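Worketti Publishes Results of Gripper and Wrist Camera Comparison for Shelf Picking

Two finger lengths and two camera mounts tested on boxed grocery goods; 1804 pick attempts logged

January – Worketti, a systems integrator for small retail and stockroom automation, today released the results of a bench comparison of parallel grippers and camera mounting positions for picking boxed food from open shelving. The work was carried out with Kernasari, which supplied the arm controller software, and Hirker, which supplied the replacement fingers.

The comparison covered 1804 pick attempts. Of these, 900 were made with the standard fingers and the remainder with a longer, thinner set. The same arm, gripper body and controller settings were used throughout. Only the fingers and the camera mount were changed between runs.

Test setup

Goods were placed on a metal shelving unit with plank boards, in the spacing a small store would use. Cartons stood upright in close rows, with an upper board limiting the height available above them. The arm had to bring the gripper under the upper board, lower the fingers over the top of one carton, close, lift and withdraw without moving the cartons next to it.

"The weight of the goods is not the difficult part," said Tanner Lemieux, test engineer at Worketti. "A cereal bar carton is light. The difficult part is the gap between two cartons, and what the wrist has to do to get to it when there is a shelf board overhead."

An attempt was recorded as a success if the target carton was removed and set down on the place surface, and no other carton fell or shifted by more than half its own width. Attempts in which the controller stopped on a force limit were recorded as failures, even where the carton could have been recovered by a second try.
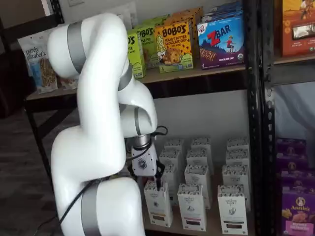
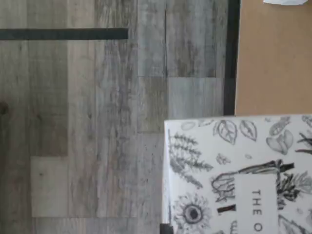 Upper picture: the arm at the shelving, gripper fingers pointed at the white boxes on the lower board. Lower picture: a box with plant drawings seen from directly above, with gray plank flooring to its left.

Results

Across both finger sets, 1364 attempts met the success criteria. The longer fingers performed better on cartons in the second row and behind, where the standard fingers required the gripper body to come close to the tops of the front row. On front row cartons there was no meaningful difference between the two sets.

The longer fingers had one clear drawback. They flex under side load, and when the approach was off center the tips tended to push the carton before closing on it. Worketti reduced the closing speed for the second half of the runs with this set and saw fewer pushed cartons, at the cost of a longer cycle.

Camera mounting had a larger effect than expected. Two positions were compared: a fixed camera on a stand facing the shelf, and a camera mounted at the wrist. The fixed camera gave a stable view of the front row but lost sight of the target once the forearm moved in front of it. The wrist camera kept the target in view for most of the approach. At close range it often saw only part of a carton, which made the edge estimate less reliable on packaging with dense line drawings.

"Printed artwork produces edges, and the software has to decide which of them belong to the box," said Maëlle Sawatzky, who leads vision work at Kernasari. "Plain cartons gave us very little trouble. Cartons with drawings that run up to the fold gave us most of our bad estimates."

Kernasari has since changed the edge filter to give more weight to depth readings when the camera is close to the carton top. A set of 548 recorded approaches was replayed through the new filter. These replays are not included in the pick totals, as no carton was handled.

Configuration selected

Based on the results, Worketti will use the longer fingers with the wrist camera as the default configuration for its shelf picking cell. The fixed camera will be kept as an option for sites that pick from the front row only. Existing customers with standard fingers do not need to change them unless they pick from deeper rows.

The finger change takes four screws and a new tool offset in the controller. The camera bracket has its own offset file, and the two must be loaded together – loading one without the other will cause the arm to stop at the start of the first approach.

Not covered by the comparison

Bags and pouches were outside the scope of the test. So were cartons lying flat and cartons shrink-wrapped in pairs. Suction tools were considered and left out, partly for lack of clearance under the upper board with the hose fitted. Worketti plans a separate comparison of soft fingers for pouches with Friesen, a maker of molded gripper parts.

Availability

The test report, including the placement plan, the controller settings and the list of failure codes, is available on request. The longer fingers can be ordered through Worketti or directly from Hirker. The updated edge filter is part of the current Kernasari controller release.

About Worketti

Worketti designs and installs picking and restocking cells for small warehouses, stockrooms and test stores.

Press contact: Thérèse Bergeron, Worketti
Technical questions: Wayne Després, Worketti
Finger orders: Tyson Li, Hirker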